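07/10/2021, budget stuff, mostly

Spent the morning on the equipment list with Ho-yin Chien (and too much coffee!). We have to get the fall order in by August, so I'm writing down where we landed before I forget.

Finger pads first. Piltholm wants $91 a set and I'd like 6 sets. The ribbed ones stay on the list whatever else goes, I like them a lot on soft stuff. Vasgate has a smoother pad, but they won't send a sample, so no.

Also need a line for test objects. Our yellow sponge has orange-brown stains all over it and a ragged top corner, and I want a fresh pack so the foam trials start from the same place.
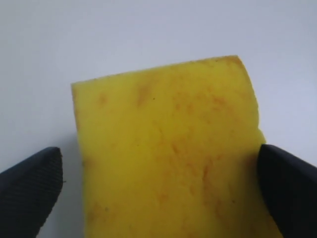 ## Still to price

- Second wrist camera: Salian quoted $1204, Ho-yin thinks we can get them down to $1000 if we skip the long cable. I'd keep the cable!
- Spare gripper: waiting on Skuminov, call again Monday
- Sponges: petty cash, just go buy them
- Ask whether shipping comes out of our line or the shop's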